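Keeping the Book Cell Running

The firm Wokenar keeps its book-handling cell in a ground-floor room in Drindthorpe. One arm works there, with a two-jaw gripper and a small camera at the wrist, and it takes books out of clear acrylic holders and puts them back. The staff call the arm Vlad. The technician who looks after it spent part of a Friday afternoon going through the setup with us, mostly while doing other things. The conversation took place on October 30, 2026, and has been shortened.

The job is mainly mechanical, the technician said. "People expect me to be typing all day. I have a hex key in my hand more than I have a keyboard. If the fingers are square and the screws are tight, the software has an easy day."

Every shift starts with the fingers. The technician closes them with nothing between them and checks that the plates meet evenly along the gap. Then comes a steel gauge block, gripped and released 21 times while the controller logs the opening. If the readings drift, the plates come off and go back on.

"Screws first, always," the technician said. "A loose screw looks exactly like a calibration problem. I lost most of a day to that in March. I redid the whole wrist camera alignment, twice, and it was one screw on the right jaw."

The screws now get a drop of thread locker and a check every 60 hours of running time. The camera mount is on the same schedule. It rarely moves, but a cable tie pulled too tight on the wrist once turned it far enough to throw off every approach in the same direction.

The cell is run by a program called Wokgate, written in-house. It holds the pick positions, the approach angles and the closing force, which is stored as a percentage of what the gripper can do. For hardcovers the setting is 92. For thin paperbacks and comics it is 70, and the technician would like to go lower.

"You want to hold the book without folding it. A hardcover doesn't care much. A soft book does what it wants. You pinch it low down and the top goes somewhere else."

We asked how much of that can be fixed by changing the force.

"Some of it. Most of it is where you take hold. Too low and you've got a long piece of paper standing up with nothing behind it. Too far to one side and it leans on the divider. Then the holder is doing part of the work, and the holder isn't bolted down as well as I'd like."

The holders were chosen for the camera's sake. The first ones were gray, and the dividers hid the spines. Clear ones let the camera see the neighboring books, but the edges throw bright lines under the room lights, and Wokgate would sometimes read one as the edge of a page block. The technician moved two lamps and added a step that compares two views before the arm goes in — slower, but the bad approaches dropped off.

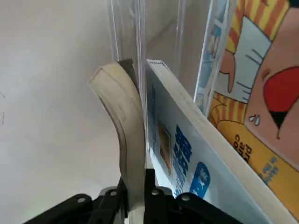

A soft book bent between the jaws at the acrylic holder, seen from the wrist camera.

Bending is the fault the technician watches for most. Wokgate has no direct measure of it. It knows how far apart the fingers are, and a curved book can give the same reading as a straight one. For now the check is done by eye, on the wrist camera picture, with a stop button in reach.

"I stop it, open the jaws by hand control, and straighten the book myself. I don't let the arm try to put it right. It would only push."

Books that lean are a smaller problem. The pick position assumes an upright spine, so a tilted one needs an offset, and the technician enters those by hand. A wedge to go in the bottom of each holder has been drawn up but hasn't been made yet.

Cleaning is simple. The finger plates are wiped with alcohol at the end of the shift. Paper dust collects where they meet, and enough of it will change the grip. The acrylic gets a damp microfiber cloth and no alcohol, after an early set of panels went cloudy.

The spare parts shelf holds two sets of plates, a box of screws, one wrist cable and one camera. The cable is the part that wears. It flexes with every pick, and the technician replaces it when the picture starts to drop out for a moment at the far end of the reach.

Asked what comes next for the cell, the technician named softer pads for the fingers. A first pair is on order. "I'll fit them, run the gauge block again, and then start over with the force settings. That's a week, if I'm left alone."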